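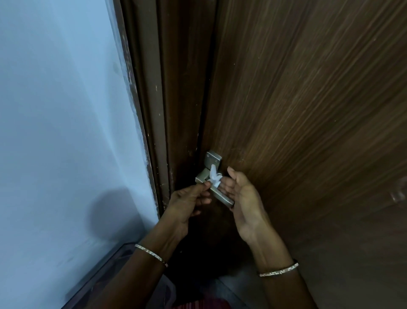

Figure 3. Cleaning a lever handle with a hand-held tissue.

3.2 Door handles as a household cleaning task

Of all the small jobs we looked at in the Penwood home-care study, wiping a door handle turned out to be our favorite. It is over in less than a minute, it needs nothing more than a wipe and a free hand, and it packs a surprising amount of careful work into a very small piece of metal. Earlier studies of housework tend to fold it into "dusting" or "wiping surfaces," next to countertops and shelves. We think it deserves its own entry, and this section explains how we came to treat it that way.

The study drew on 477 written cleaning logs from 57 households. People filled in the logs at the end of the day, in their own words, and we left their wording alone when coding the entries. Handles came up far more often than we had planned for – the first version of our code list, Clitik, had no line for them at all. We added five codes after the pilot round: lever, plate, edge of door, frame, and "other hardware," the last of which took in latches, hooks and cabinet pulls.

What makes the lever handle such a rewarding object to study is its shape. A round knob has more or less one surface, and a cloth cupped over it reaches most of it in a single twist. A squared lever has a top, an underside, a front, a back and an end, and then there is the corner where the arm leaves the plate. The top is easy to see and easy to reach. The underside is where fingers curl when the door is opened, and it can be cleaned thoroughly without ever being looked at. Many log entries describe working along it by feel, and some of them are wonderfully exact about which finger goes where.
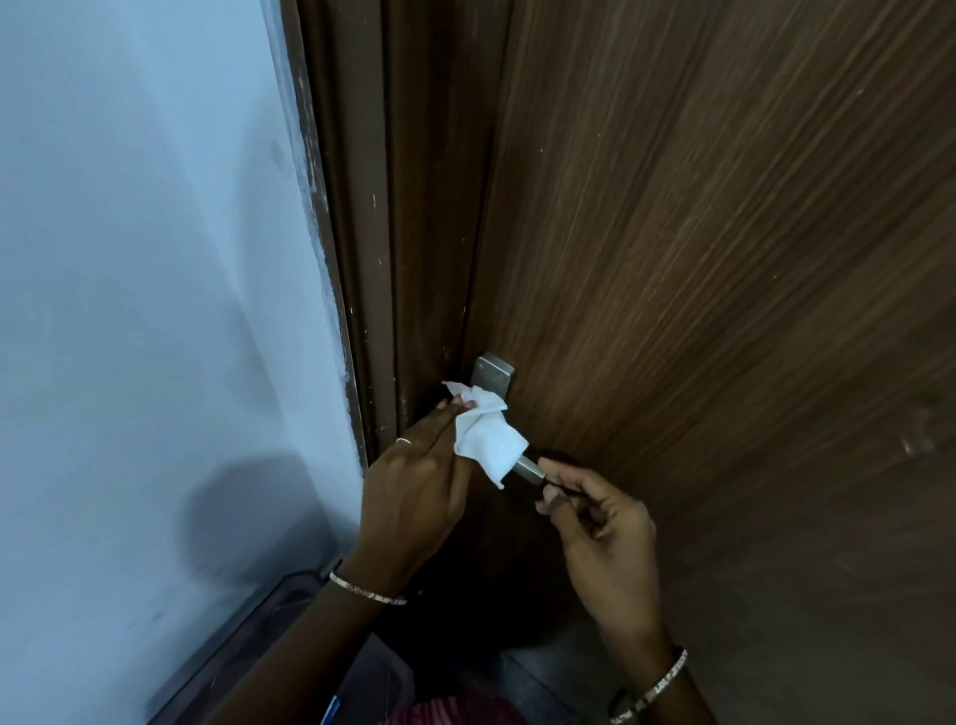
Several households disagreed with our starting idea that the lever was the main event. One respondent wrote that the lever more or less takes care of itself, that anyone with a damp cloth will get it right, and that the plate behind it is where the real work is, especially along the top edge where dust settles. She added that she does the plate first for exactly this reason and would never do it the other way around. We went back through the logs with her remark in mind and found that the order of work was worth a code of its own. Plate first and lever first are both common, and people who mention an order at all seem quite attached to it!

We also began to look at the second hand. Our log form asked what people used to clean with, and the answers were all about cloths, tissues and sprays. It did not ask what the other hand was doing. In the follow-up round we added that question, and the replies were some of the richest material in the whole study. People told us that they pinch the end of the lever to keep it from dipping, that they press it down on purpose to get at the back, or that they keep the hand close by and use it only when the cloth slips. A few had never thought about it and went off to clean a handle before answering, which delighted us.
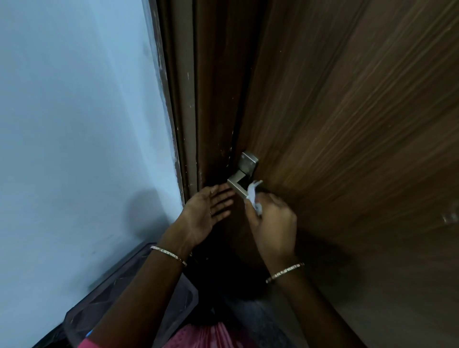
Our coding of handle types follows the parts list used in the Kerekes survey of interior fittings, with small changes to suit cleaning. That list sorts handles by how they turn and how they are fixed, and it has nothing to say about corners. For cleaning, corners matter a great deal. On a squared lever such as the one pictured just above, the inner bend forms a dark, square opening between arm and plate, and the plate has two small screw heads on its face. Each of these is a separate small job: a flat cloth passes straight over a screw head, and the opening calls for a fingertip or a folded corner of the wipe. We therefore coded "corner" and "screw" as sub-areas of the plate, and we would encourage others working on fittings to try the same split.

Frames and door edges were the next surprise. We had expected them to be logged as separate tasks, done on another day with another cloth. In practice people drift. They finish the lever, see a mark on the wood beside it,
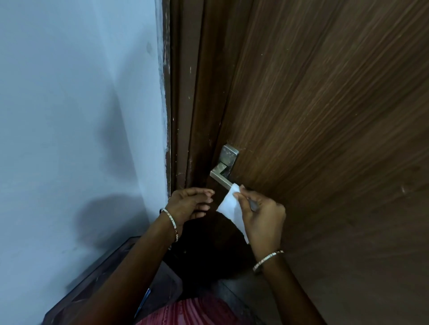
and carry on down the door or across to the frame with whatever is left of the wipe. We called this drift "spill-over," and it is the reason our handle entries are so often longer than the task would suggest. Spill-over onto the wall was rarer, and people wrote about it with more caution, often noting that they stop short of painted surfaces.

The full set of entries comes to just over 4000 coded lines, stored in the Orkura archive together with the revised code list. Section 3.3 takes up light switches, where the same questions about order and the second hand return in a much flatter form.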